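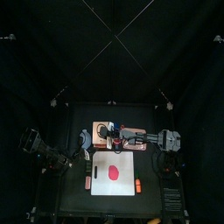
Ekcombe robotics club goes to the regional schools final with a sandwich task and not much sleep. The team of five sixth formers got through the Stokumville heat last weekend, scoring 564, just ahead of Pilska on 545, and will run the same routine again in September with a few changes. Tidy the kitchen, they call it. A white cutting board in the middle of the black table, two arms to work over it, one each side, and the bits and pieces have to end up where the judges' card says. The carrot-like thing standing up to the right of the board is the one everybody talks about. Worth double if it goes on the board and stays there.

"We dropped it so many times in practise," said Lanying Xu, 17, who writes most of the code for the left arm. "It's the shape. You get hold of the green bit and it swings."

Right arm is Tavion Dvorak's. He and Boyang Tang rewrote its reach in the week before the heat after it kept knocking into the pink tray, and they still weren't happy with it on the day. Two runs allowed, best one counts. First run bad, arm stopped short of the board and had to be restarted. Second run was the 564.

Club meets Tuesdays and Thursdays after school in the old textiles room. Black cloth went up round the table at Easter to keep the sun off, the windows face west and the vision software was getting a different answer at four o'clock from the one it got at three. Clamps came from the art department, who would like them back.

Teacher in charge Jagadeesh Subramaniam said the students had done the lot themselves, including the wiring. "I'd have routed the cables differently. I was told to leave it alone, so I did."

Pilska took second place and go through as well. Their captain, Desta Dinsa, said her team lost points on the cup and would be working on that over the summer. The two schools are planning a joint practice day before term ends, probably at Ekcombe as the table there is a pain to move.

For the final the time limit comes down and teams get an extra object, which they won't see until the morning. Xu reckons it will be something soft. Dvorak says something shiny. Entry and coach hire will cost the club about £70 a head and there is a cake sale in the main hall at lunchtime on Fri 28 June to help pay for it, bring change as there is no card reader.

Years 9 to 11 who want to join next year should give thier name to Mr Subramaniam or put it on the list outside the textiles room. No coding needed to start.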